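November 26, 2025
by Otness

I have spent most of the fall looking after a robot arm that doesn't exist, and I can report that it breaks down about as often as a real one.

The cell, if you can call it that, is a kitchen in a simulator. I named it Ostetton back in September, when I still thought it would be finished quickly enough to deserve a name. It has cabinets, a counter, a sink and one arm whose whole career consists of opening an upper cabinet door. No grease, no worn cables, no trips to the parts drawer. I was told this would be relaxing.

First came the base. I had it mounted 23 millimeters too low, and the arm would stretch for the door handle like a kid going for the cookie jar, then lock its elbow and quit. Moving the base took two minutes. Finding out that the base was the trouble took the better part of a week, most of it spent blaming the gripper.

Then I really did have a gripper problem. The fingers would close on the handle, the contact solver would panic, and the door would go through the wall. I turned the friction up, which glued the fingers to the handle. I turned it down and the door ignored them. The setting I have now is somewhere in between and is written on a sticky note, with the old values crossed out under it so I don't try them again.

My upkeep routine these days goes like this: reset the joints to home, check the limits, run 100 openings with the hinge damping as it is, nudge the damping, run 100 more. Keep the log from both. Do not touch the friction while you're at it — I mean this mostly for myself.

The last batch looked decent, apart from a wobble in the wrist on the approach that I still haven't pinned down. My money is on the gains. Next up is Irside, my second kitchen, where the cabinet handles run the other way and the sticky note will probably be worthless. 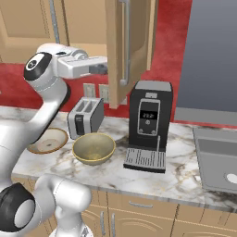
I'll leave the gains alone until I've gone through the wrist logs, and then I'm changing one number at a time.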